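Home | Features | Scores | Subscribe

The Slow Men of Presberg

Thịnh Hầu coaches soccer the way other people wait for a bus. He stands, he looks down the road, he declines to get excited. His Presberg side went unbeaten for 8 matches last April, and I am told several of them were even watched to the end.

The method is simple. When the other team presses, Presberg passes backward, then sideways, then backward again, until somebody in the stands asks for his money.

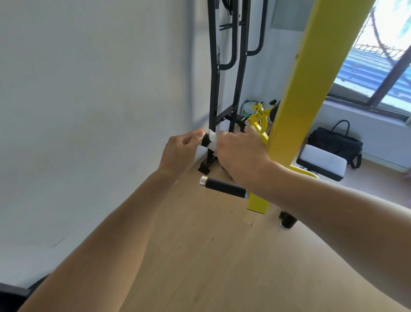

"They run, we rest," Hầu says. He is 38 and talks about sprinting as if it were a rash.

Jesen came to town unbeaten and pressed like a team late for a train. For 30 minutes it looked terrifying. After that their forwards started leaning on things, and Vương, the Presberg captain, strolled through midfield and scored with what I can only call a polite shot.

We use cookies to improve your experience. Accept | Manage settings
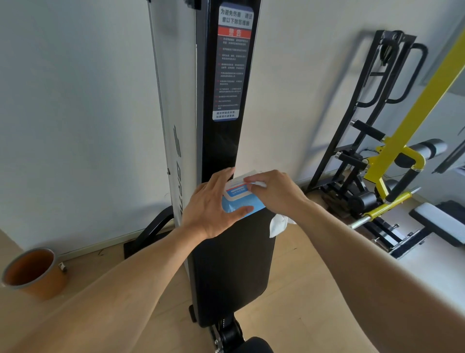
More than 700 people saw it, a fair number of them awake. The next match is away at Clutico, where the field slopes and the home side likes to hurry. Hầu has told his players to let them.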